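Speaker notes: Bar soap at the shared basin
Residential Services induction, Jevgate House
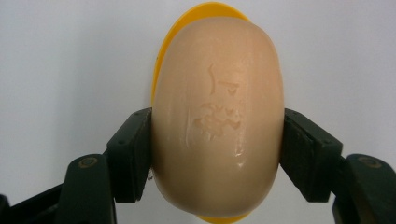 Joanne Heywood

Opening. Welcome staff and thank the Nirkirine team for the use of the hall. State the purpose of the session: to set out how bar soap and soap dishes are to be kept in residents' washrooms from September onward.

First point - the bar. Direct attention to the surface of the soap on the screen. The stamped design has mostly worn away and only parts of it can still be made out. A worn stamp is not grounds for disposal. Staff are asked to replace a bar when it has become too thin to hold comfortably, or when it has cracked. Pause for questions, as this differs from earlier practice at Kushnir Lodge.

Second point - the dish. The one on the screen is bright yellow plastic. Colour matters to residents with low vision, who may have trouble finding a white dish on a white basin. Hanna Melnychuk will speak to this for two minutes if time permits.

Soap left standing in water softens underneath and can stick to its dish. Dishes are to be emptied and rinsed at the morning round, and the bar set back on a dry surface. Remind staff that a resident's own soap stays with that resident and is never moved between rooms.

Third point - supply. We ordered 2000 bars last year and used 1465. The remainder is held in the Jelach storeroom, on the lower shelves. Please draw on that stock before placing a new order with Sekar Pillai. Do not read out unit costs; they are in the handout.

If asked about liquid soap: pump bottles remain in the kitchens and the visitors' washrooms. Residents may choose either kind for their own rooms, and their choice is to be written in the care plan.

Close by asking each floor lead to collect a revised checklist at the door - Vilho Hämäläinen has the copies. Tea is served at 3:15 p.m.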